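Bench notebook, chores project, Jodilstead shop
5th April

Question on the whiteboard this morning, in Radomir's handwriting: "Can it clear a table yet?" Someone had written "define table" underneath. I wiped both off and set up the cup task again.

The job is one a six-year-old does under protest. Cup goes in basket. Basket stays where it is. Table ends up clear apart from the basket. We have been at it since the last week we had heat in the building.

Fresh demonstrations first, by hand with the gripper. Lumturie did 50, I did 47, and then my wrist asked to be excused. She is smoother than I am. My approach has a little stutter just before the fingers close, and the policy from the last round had picked it up faithfully, so the arm now hesitates over crockery exactly like me. Colleagues find this charming.

Notes from the arm runs on the old policy, 30 tries, afternoon:

- Cup upright, near the basket: mostly fine. Slow. I could have washed it, dried it and had coffee out of it.
- Cup moved a hand's width left: reaches for where the cup used to be, closes on air, carries the air to the basket and lets go of it with great care. Logged as a failure, though the form was excellent.
- Basket turned at an angle: worse than expected. Fingers catch on the rim and the whole basket goes for a walk. Mesh may be a bad choice. Ask Lazarević whether he still has the solid-sided bin.
- Cup on its side: stopped after the third one rolled off.

Grikton's people tell us their unit does dishes. Rernach's does laundry. I have seen both videos and would like to see the bit before each one starts. Our own video would look good too, if we were allowed to pick the try.

Finger pads: the foam holds the cup well at low force and picks up every bit of dust in the shop. Wiped them at lunch, dusty again by two. Need a cleaning step in the protocol or a cleaner shop, and I know which one is likelier.
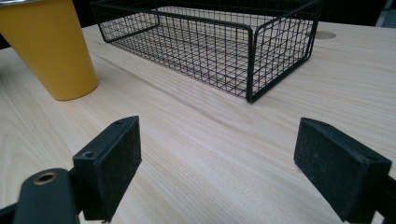 Cup and basket layout, open gripper, pine-looking top. Note the round hole right of the basket.

About that hole. Lumturie thinks the policy is using it as a landmark, which would explain why everything fell apart when we slid the setup to the other end of the table. Cover it with tape for half of the next batch and compare. If she is right I owe her lunch.

To do:
- retrain on the combined set
- angled basket, at least a third of the demos
- order pads before July, the supplier shuts
- clear table by hand before going home (four seconds)

Comments (3)

Radomir Radulović: Four seconds is the baseline now. Put it on the chart.

L. Atanasov: It was the hole. Check the runs with the wide crop, number 103 on. I'll have the soup.

Lazarević: Solid bin is under my bench with drill bits in it. Bring your own bin for the drill bits.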